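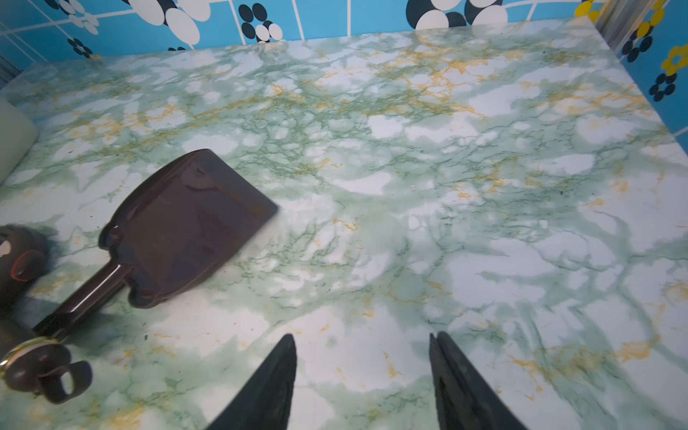
Figure 3. Wrist view, bottle trial. Fingers open, bottle on its side, to the left of the gap.

4.2 Finger comparison on the glossy counter

We ran both finger sets on the same arm, same controller, same wrist camera. Set A is the Flarel blade, set B the older Pundurov pad. 60 grasps per set, split over the objects in Table 2. Order shuffled by Homa Asadi before each block so the operator could not plan ahead.

The brown glass bottle was the hard one. Flat body, rounded shoulders, long neck, and lying down it offers very little height to grab. Two approaches were allowed — across the body or across the neck. Body grasps need the wrist turned to line up with the flat sides, and the operator has only the wrist view to judge that from. Neck grasps are easier to line up but the bottle swings once lifted, and we counted a swing past the limit in Section 3.4 as a failure.

Set A finished with 41 successes out of 60. Set B was stopped early on the Monday block after a pad came unglued, then the full block was repeated; only the repeat is reported. Of the 19 failures for set A, 7 were lost during lift and the rest never closed on the object at all. Most of those were alignment errors and we dont blame the fingers for them.

Reflections were a bigger problem than expected. Highlights on the glass and on the counter both shift as the wrist moves, and the Mazandarani segmenter often merged the two. The veined marble pattern probably makes this worse, also the flowered tile behind it, but we did not test a plain background. Depth on the bottle was not used. Too many holes.

Exposure was locked after trial 18, on a suggestion from Ehsan Zarei. Trials before that were run again with the locked setting and the orginal ones dropped.

4.3 Operator effects

Two operators, both with earlier time on the Pradumthorpe setup. Differences between them were small for the upright objects, larger for anything lying flat. See Table 3.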